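Cestetti Home Forum > Kitchen and Pantry > Storage

Topic: Small bottles - sort by height, by use, or just give up?

12 replies, 471 views

marnoo_flats
Posted in December

We moved into the new place at Carholm a couple of months back and the kitchen has one pantry cupboard, deep and dark, with shelves I can't adjust. The big stuff is fine. Flour, rice and tins all have a spot. What's beating me is the little bottles. Vanilla, food colouring, fish sauce, soy, hot sauce, the fancy vinegar someone gave us, plus a few bottles of vitamins that have crept in from the bathroom.

I pulled the lot out last night and stood them on the bench. Half were doubles. Three had gone past their date and one had no label left at all, so that went in the bin.

Before I put them back I'd like to settle on a system. My partner wants them by height so you can see over the front row. I want them by what they're for. Has anyone done both?

gumleafgary

By use. Height looks good for a week and then someone buys a taller soy sauce and you're done.

I've got baking on the left, Asian sauces in the middle and everything else on the right. A strip of masking tape on the shelf edge says what goes where. Ugly but it works.

tidewrack

Disagree with Gary. If the cupboard is as deep as you say, you'll lose whatever is at the back, no matter what group it belongs to. Short ones in front, tall ones behind. You only need to be able to read the top of the label.

Or get them out of the cupboard altogether. A drawer is the best place for small bottles if you have one to spare. Lay them flat, labels up. Don't do it with anything that leaks, obviously.

marnoo_flats

No spare drawer. There are two in the whole kitchen and one is cutlery.

Also I should have said the vitamins are staying out of the food cupboard. That's a separate argument and I've already won it.

pennyroyal_k

Where did the vitamins end up? We keep ours beside the kettle or they don't get taken.

marnoo_flats

On top of the fridge for now, in an old biscuit tin.

hobsons_choice

Top of the fridge gets warm. Ours sits in a gap with no air round it and you can feel the heat coming off it. I'd find them a cool shelf in the hall cupboard.

On the bottles, the trick for me was to sort on a clear surface first. Not the kitchen bench, where the toaster and the mail and everything else gets mixed in. I use a white folding table. Everything comes out, everything stands up, caps on top, labels to the front. Then I put like with like before a single thing goes back on a shelf.

The pair I always start with are a little dark one and a yellow one. They live side by side and I use them as the marker for the rest of the row. Same idea here, dark bottle with the brown and white label, yellow one with the dark cap next to it: 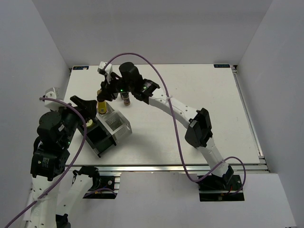

What I do, in order

1. Clear the table and give it a wipe. White is good, you can see drips.
2. Stand every bottle up. Anything that won't stand up straight has a bung base or a sticky one, so check it.
3. Wipe the necks and do the caps up. Most of the mess in my cupboard came from caps that were only half on.
4. Pair off the doubles. If both are open, finish the older one first and put it in front.
5. Group by colour if you can't agree on anything else. It sounds silly but people in my house find "the yellow one" a lot faster than they find a name on a label.
6. Put them back in the same order they stood on the table.

The whole job takes me two cups of tea.

gumleafgary

Colour? Come on. Half of the sauces in the world are in dark bottles. You'd have one big brown group and a yellow one sitting by itself.

hobsons_choice

Then the yellow one is easy to find, isn't it.

I said if you can't agree on anything else. In our house we couldn't.

tidewrack

I'm with Gary on the colour thing, but the standing them up on a table part is good advice. I did mine on the floor last time and my knees told me about it for days.

One thing to add to the list. Write the date you opened it on the cap with a paint marker. Ordinary texta rubs off, especially on dark caps. Silver or white paint marker stays put.

pennyroyal_k

Has anyone used the Seston turntable? I've seen it in the shops and wondered if it would suit a deep cupboard. Small bottles seem like the right size for it.

marnoo_flats

I had a look at one. The shelf is narrower than I'd like and you lose the corners with anything round. I'd still think about it if the bottles don't go flying when you spin it.

saltbush_jen

I've got the Seston. It's OK. It has a lip, but a low one, so short heavy bottles stay on and tall skinny ones tip over if the kids give it a shove. I ended up putting mine under the sink for cleaning stuff and bought a Cabral tiered rack for the food.

The rack is just steps. Short ones at the bottom front, taller ones up the back. That would keep your partner happy, and you can still have baking at one end and sauces at the other. I think you're both allowed to be right on this one.

gumleafgary

Steps take up too much height if the shelves don't move. Measure first. I made my own out of a bit of pine offcut under the back row and it lifts them enough to read. Cost me nothing.

marnoo_flats

Measured it. There's room for a low step but not for the Cabral rack with the tall vinegar on it. I've got some timber left over from the shed shelves so I'll try Gary's way and lay it out on the table first like hobsons said. Use across, height front to back. Partner has agreed, on the condition that the fish sauce goes as far from the vanilla as it can get.

Vitamins have moved to the hall cupboard as well.

tidewrack

Put the fish sauce on a saucer or an old jar lid. It always drips, and timber soaks it up.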